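Objet : Re: [asso-jeux] Règlement du tournoi de septembre + salle

Bonsoir à tous,

vite fait entre deux trains, désolée si c'est décousu. Je réponds dans le désordre au message de tout à l'heure, que je recolle en partie :

> Pour le tournoi il nous faudrait trancher avant la fin juin :
> 1) la salle – Stutlow ou l'ancienne, sachant que Stutlow demande
> 842 euros le week-end, chauffage et ménage compris
> 2) le nombre de tables. L'an dernier on était montés trop haut et
> la dernière ronde a fini après minuit
> 3) le règlement, surtout le départage. Je rappelle que le système
> actuel n'a satisfait personne
> 4) les lots, Pliston ne répond plus à mes mails
> Merci de répondre point par point sinon je m'y perds.

Point 1. Stutlow pour moi. Oui c'est plus cher. Mais parking, cuisine, et surtout on peut laisser le matériel en place le soir. L'ancienne salle c'était 975 une fois ajoutés l'assurance, la location des chaises et la camionnette, j'ai retrouvé la facture. Donc en fait c'est même moins cher, il faut juste comparer ce qui est comparable. Par contre il faut verser les arrhes vite, ils ont une autre demande sur le même week-end (un club de danse je crois).

Point 2. 39 inscrits fermes ce matin. Si on reste sur des tables de trois ça tombe juste, treize tables, pas de table bancale. Je serais d'avis de fermer les inscriptions là et d'ouvrir une liste d'attente, quitte à remplacer les désistements un par un. L'an dernier on a dit oui à tout le monde jusqu'au matin même et voilà le résultat.

Et commencer à l'heure !! 9h30 c'est 9h30. Le café on le boit avant.

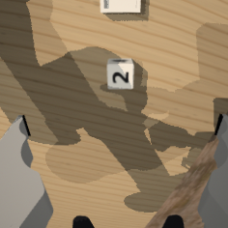
Point 3, le gros morceau. Le départage à la différence de points, je n'en veux plus. Ça pousse les gens à s'acharner sur le troisième de la table, l'ambiance en prend un coup et les débutants ne reviennent pas. Je propose :
– d'abord le nombre de victoires
– ensuite la somme des points des adversaires rencontrés
– et en dernier recours seulement, la confrontation directe si elle a eu lieu

C'est le système Bognár, celui qu'on avait essayé au tournoi d'hiver. Un peu plus de calcul entre les rondes mais le tableur le fait tout seul, il est sur Tetport dans le dossier partagé (onglet « rondes », ne touchez pas aux cases grises svp, la dernière fois j'ai passé une soirée à tout refaire).

Autre chose tant que j'y suis, les dés cassés ou tombés par terre. Il faut une ligne claire dans le règlement. On a eu trois versions différentes selon l'arbitre de salle. Moi je dirais : par terre on relance, appuyé contre un carton ou une carte on relance aussi, et l'arbitre n'a pas à venir pour ça. Et on ne relance QUE le dé concerné, pas toute la poignée. Si quelqu'un a une meilleure formulation je prends, je ne suis pas juriste.

Pour la durée : 7 rondes c'est trop. Cinq le samedi et la finale le dimanche matin, tout le monde mange à une heure décente et ceux qui viennent de loin peuvent reprendre la route après le déjeuner. J'avais proposé ça l'an passé, on m'avait dit que les habitués allaient râler. Ils ont râlé quand même.

Point 4. Pliston, laissez tomber les mails, il faut appeler le magasin, le matin plutôt. Ils avaient promis un lot pour la finale et des bons d'achat. Si rien d'ici deux semaines on prend sur la caisse, des petits lots tirés au sort plutôt qu'un gros pour le vainqueur, je trouve que c'est plus sympa. À discuter.

Reste la buvette, dont personne ne parle. Je veux bien refaire les quiches mais pas tenir le bar en plus, j'aimerais bien jouer aussi cette fois. Il faudrait deux personnes le samedi et une le dimanche, répondez sur la liste et pas à moi en privé, merci, sinon ça se perd.

Je relirai vos réponses demain soir, pas avant, et j'enverai le brouillon du règlement dans la foulée.

Bonne soirée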